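Ezequiel Nava
September 15, 2021

Build thread! We're making hand-held grippers at the shared workshop so a robot arm can learn chores from people doing them, and I am way too excited to keep this off my feed. Mute me now if you don't like printed plastic and loose screws.

1/ The idea isn't mine at all. You carry a gripper around, do ordinary stuff with it, record the motion, and later the arm gets trained on what you did. I read up on it for weeks and then just started printing parts.

2/ The project is called Pasorik. The name came off a scrap of paper in my junk drawer and it stuck.

3/ Fingers first. Version one was too stiff and everything shot out of it like a wet bar of soap. Version two was so bendy it couldn't hold a spoon. Version three has ribs on the inside and a bit more meat at the base, and I love it - it closes around soft things and doesn't mangle them.

4/ The linkage took the most time. I had 80 little bushings on order from Vumell and half of the first batch went into prototypes that squeaked. A dab of grease and slightly looser holes fixed the squeak. Wish I'd tried grease on day one!

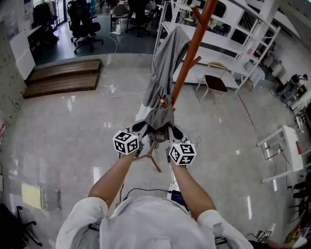

5/ Cloth is my favorite thing to work on right now. A block is always the same block, but fabric folds a new way every time you touch it, so you need loads of tries before the arm has anything useful to learn from. Caps are a nice middle step, with a brim that keeps its shape and a crown that squishes. With the fingers closed around that dark gray one at the coat rack, you can see how much of the cap is still free to flop around. The hoodie draped above it is a whole other level of hard, and I can't wait to get properly into it.

6/ The black-and-white cubes are for tracking. Software looks for the patterns and works out where the fingers are. Print them matte!! My first set was glossy and any ceiling light washed out a whole face.

7/ Numbers, for the people who asked: the goal for the cap set is 3000 takes. We have 2746 recorded, and 2148 of those passed my checks. The rest were mostly tracking dropouts, plus a bunch where I forgot to start the log (me, all me).

8/ Next up is a lighter handle. My wrist gets tired after a long session and I start getting sloppy. Ocampo has a nylon I want to try, and I've already sketched a version with the cable coming out the back.

9/ Files go up in November once I clean up the screw sizes. There are four different ones in there right now and I'm a little embarrassed - if you've built one of these, tell me what you used for the hinge pins!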